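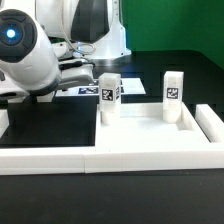
Rekholmの卓上アームキットを使い始めて、気がつけば半年。5月に届いたときは「まあ夏までに飽きるかな」と思っていたのに、いまだに毎晩さわっています。感想を書くと言ったまま放置していたので、そろそろちゃんと書きますね。長いです。

まず買った経緯から。もともと狙っていたのはHongの小型アームで、貯金もそのつもりでしていました。ところがNatsumi Aokiさんに相談したら「机の上で物をつかんで置く練習がしたいなら、レールとトレイとマーカーまで全部そろってるほうが楽だよ」と言われて、あっさり乗り換え。マーカーを自分で印刷して、厚紙に貼って、反ってきてまた貼り直して……というのを前のキットで散々やったので、この一言は効きました。

箱はでかいです。玄関で開けて後悔しました。本体、グリッパー、白いレールの部品、浅いトレイ、タグつきのブロック、マーカーのシート、ケーブル類、それから薄い説明書。この説明書がほんとに薄くて、組み立ての絵はきれいなのに、キャリブレーションのところが急に「シートを置き、開始を押します」で終わっているんですよね。置くってどこに!と声が出ました。結局、本体とトレイの間の、カメラからよく見えるところに平らに置けばいいだけでした。グリッパーの下に少し入っていても、模様がちゃんと写る位置なら通ります。

組み立ては休みの日の午後いっぱい。レールは継ぎ足していく方式で、机の幅に合わせて長さを変えられるのがいいところ。ただ、継ぎ目がちょっと渋い。最後まで押し込んだつもりでも微妙に浮いていて、そこだけブロックの角が当たったりします。手のひらでぐっと押して、指でなぞって段差がないか確かめるのがおすすめです。私は最初それをやらずに、一晩ソフトのせいにしていました(Rekholmさんごめんなさい)。

肝心の動きですが、これは素直にいい!前に使っていたClastsideの教材用アームは、止まる直前にぷるっと震える癖があって、軽いブロックだとそれだけで倒してしまうんです。Rekholmのほうは、すーっと来てぴたっと止まる。速度を上げると音はそれなりに大きくなりますが、夜は落として使えば隣の部屋から苦情は来ません。関節の青いライトも地味に気に入っていて、部屋を暗くしてもどこに腕があるかすぐわかります。明るさの設定がないのは惜しい。寝室に置く人は気になるかも。

グリッパーは平たい指のタイプで、四角いものはとにかく得意です。付属の背の高いブロックなら、側面にそろえて挟むだけ。反対に丸いものは苦手で、リップクリームを挟もうとしたらつるんと逃げられました。別売りのゴムのパッドがあるそうですが、まだ買っていません。だれか使った人いたら教えてください。

それで、今やっているのが「トレイの中に並んだブロックを一本ずつ外に出して、また戻す」という練習です。簡単そうでしょう?私もそう思っていました。トレイには低いとはいえ壁があるので、横からそのまま引っ張るとひっかかる。先に持ち上げて、壁を越えてから横に動かさないといけません。さらに壁ぎわに立っているブロックだと、指を差し込むすき間がほとんどなくて、向きを変えて入れ直すことになります。

一晩かけて135回やってみた日があって、失敗は13回でした。そのうちのほとんどが壁ぎわのブロック。まんなか寄りに置いたときはびっくりするくらい安定しています。タグの読み取りのほうは優秀で、正面がカメラを向いていればまず間違えません。斜めになって、側面のタグまで一緒に写るときに、たまにどっちを基準にするか迷うようなそぶりを見せます。設定で優先する面を決められるので、そこは早めにいじっておくといいですよ。

背景は緑にしています。Naveed Ansariさんのブログでまねしたもので、白い部品ばかりのキットなので、白い壁の前より断然見やすいんです。机の天板は黒。白い机でも動くと説明書にはありますが、うちで試したときはレールの端をうまく拾ってくれませんでした。

サポートについても少し。ケーブルの取り回しがわからなくて問い合わせたら、次の日に返事が来ました。しかも手描きの図つき。先端に行く黒いケーブルは腕に沿わせて、細い白いほうは少したるませておいてね、とのこと。ぴんと張って留めていたので直したら、肘を伸ばしきったときのエラーが出なくなりました。これ、説明書に書いておいてほしい。

気になるところは、やっぱりソフトの更新。先月の更新で保存していた動きの名前が全部連番に変わってしまい、46個をひとつずつ開いて確かめて名前をつけ直しました。泣きました。更新の前に書き出しておけば戻せるそうなので、これから買う人はぜひ。あと、予備のブロックが一本2000円はちょっと高くないですか。

次は、取り出したブロックをトレイの隣の四角いスペースに立てて並べるのをやってみるつもりです。置くときに指を開くタイミングがまだ早いみたいで、いまのところ三回に一回はころんといきます。うまくいったら設定の数字も載せますね。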